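4.3 导入专利清单与设置年费提醒

本节适用于 Ziminby 专利管理系统的管理员账户。操作前须完成 4.2 节的数据库连接测试，并确认许可证已包含“组合管理”模块。

导入文件须为 UTF-8 编码的 CSV 格式，首行为字段名。必填字段：申请号、申请日、国家代码、权利人、法律状态。选填字段：优先权号、同族编号、IPC 分类号、代理机构。

步骤

1. 以管理员身份登录，进入“组合”>“导入”。
2. 点击“选择文件”，指定 CSV 文件。单个文件上限为 1771 条记录，超出时请拆分。
3. 在“字段映射”页逐项核对左右两列。系统未识别的字段显示为灰色，须手动指定或设为“忽略”。
4. 在“日期格式”中选择与源文件一致的格式。
5. 点击“预检”。预检不写入数据库。
6. 预检报告中“错误”为 0 时，“导入”按钮可用。“警告”不阻止导入。

注意：申请号中的校验位及小数点须保留。用电子表格软件另存文件时，长数字可能被转为科学计数法，导入后无法恢复。请在另存前将该列设为文本格式。

权利人名称按字面匹配。同一权利人有多种写法时（如“Pryor”与“Pryor 公司”），系统将建立两条权利人记录，可在导入后使用“合并权利人”功能处理。合并操作不可撤销。

附件与分类

每件专利可关联附件，支持 PDF、TIFF 和 JPEG 格式。批量上传时，文件名须以申请号开头，后接下划线及序号。硬件类组合建议在“技术领域”字段中填写至 IPC 小类，以便按领域统计。

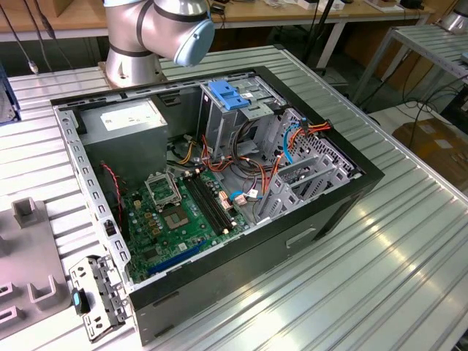 图 4-6 打开侧板的台式计算机机箱

7. 导入完成后，进入“组合”>“同族”，点击“重建同族关系”。记录较多时，此过程在后台运行，期间可继续浏览，但不可编辑优先权字段。
8. 打开“任务日志”，确认状态为“已完成”。

设置年费提醒

9. 进入“期限”>“提醒规则”，点击“新建”。
10. 选择国家代码。年费起算日由系统按国家规则表确定，不随字段映射改变。
11. 设置首次提醒提前量。默认值为 135 天，第二次提醒默认为 18 天。
12. 在“收件人”中至少填写 2 个地址。仅填写一个地址时，规则可保存但不会启用。
13. 点击“试算”，核对列表中的到期日，然后点击“启用”。

警告：提醒功能不能代替代理机构的期限监控。规则表更新前，系统按旧规则计算到期日。更新规则表后，须重新执行第 13 步。

法律状态为“已放弃”或“已届满”的专利不生成提醒。状态为“待定”的专利会生成提醒，并在标题前加注“待核”。

从 Jeranau 旧版系统迁移的用户须另行检查“宽限期”字段。旧版以月为单位，本版以天为单位，迁移工具不作换算。 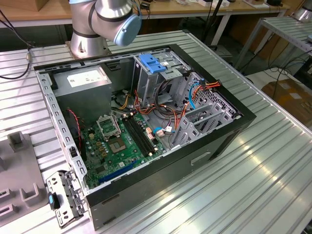 Folham 反馈，迁移后宽限期一栏显示为“6”，系统按 6 天计算，致使大批专利被标为逾期，并询问能否批量修正。可以：在“组合”>“批量编辑”中筛选“来源=旧版”，选中“宽限期”，将单位改为“月”后保存，再执行一次“试算”。已发出的逾期通知不会自动撤回，须在“通知记录”中逐条关闭。

14. 全部设置完成后，进入“系统”>“备份”，建立一份完整备份。备份文件不包含附件，附件目录须单独复制。

如预检反复报告错误代码 E-18，请检查文件末尾是否存在空行，删除后重新执行第 5 步。其他错误代码见附录 B。

修订日期：2019年2月21日，星期四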